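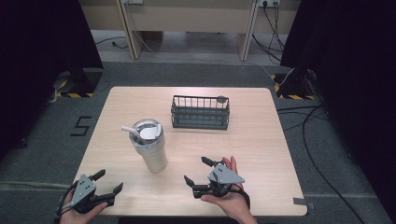
Tips for showing a robot a kitchen job with hand grippers

Quick list, typed between sessions. Mostly from my own mess-ups, a few from Verena Mayrhofer who has done far more of these than me.

Before you start

Clear the table. Only what the job needs. If the job is cup into basket, then a cup and a basket and that's your lot.

Cables behind you or down by your side, never across your lap. Tape anything that crosses the floor where you walk.

Open and close both grippers fully, twice. If one feels stiff, swap it now.

Do the whole thing once with bare hands. Notice which bit you do without thinking – that's the bit you'll rush.

Picking things up

Straws are a pain. Come in from the side the straw isn't leaning to, and take the cup round the body. Never by the lid, lids come off.

Tall cups – grip a little under halfway up. Too high and the bottom swings. Too low and it tips when you lift.

Wire baskets: one finger inside the wall, one outside, then close slowly. Hold it steady with the left while the right puts the cup in.

Don't squeeze. Close till it holds and stop. The arm will copy your death grip and crack somthing.

Moving

Slower than feels natural but don't freeze. Long pauses get copied too. I had 79 takes with a little wait before every lift and had to bin the lot.

Keep your wrists where the camera can see the fingertips.

If you fumble, let it go, put everything back, start again. Unless you are recording recoveries on purpose, in which case say so in the notes.

Between takes

Shift the cup a bit each time. Turn it too, so the straw points a different way. Same for the basket.

Swap hands every so often if the task allows it.

Write down bad takes straight away. You will not remeber which one it was after lunch.

Shake your hands out. Thumbs go first.

Remote control instead?

Fine for heavy stuff or anything hot. Fiddly for lids. Allow twice the time and have a second person by the stop button.

More on lids and drawers when I get to it.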